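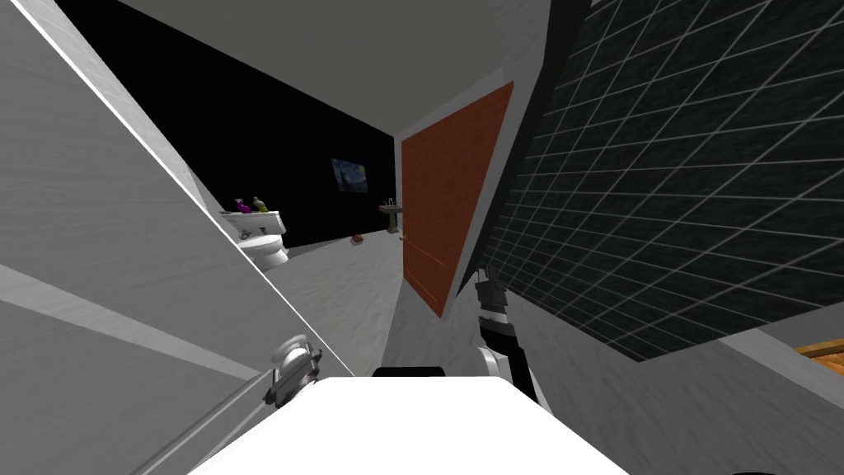 Figure 3. Rendered view of a narrow bathroom with an orange door.

3.2 Wall finish and cleaning time

Tenants in the Stoswood and Gredach blocks kept a cleaning diary through December. We received 676 usable entries. Most entries dealt with floors and basins, and walls were wiped far less often, usually on the same day as the bath. Kairys treats wall cleaning as a fixed share of the weekly total, but our diaries do not support this.
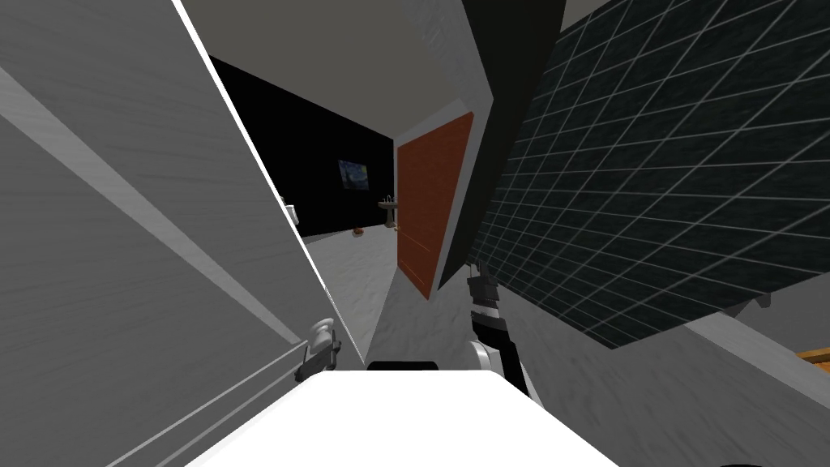 Cleaning time depended more on the finish than on the size of the room. Tenants with gloss paint wiped a wall in one pass, while those with a textured finish often went back over it. A pale grey wall with a fine horizontal texture, such as the one in the second view of Figure 3, would fall in our class 2. The rail across its lower part would put it in the subgroup with fittings, where tenants had to work along the fitting as well as the wall. Entries in this subgroup were longer in both blocks.

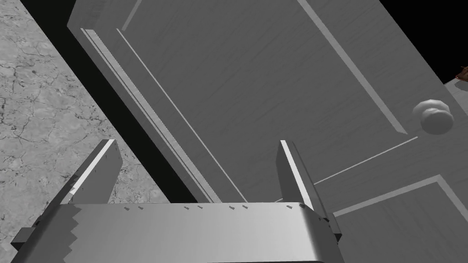
Department of Housing and Domestic Studies, Belkadi College

Doors were recorded separately. Tenants tended to clean the area near the handle and leave the rest, and three households never mentioned the door at all. We left these households in the sample. Coloured doors were not wiped more often than white ones.

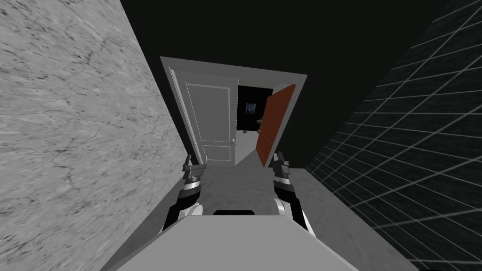 3.3 Limits of the diaries

Entries were made by one adult per household, so work done by others may be missing. The Tuten block returned too few diaries to be used and is left out of Table 2.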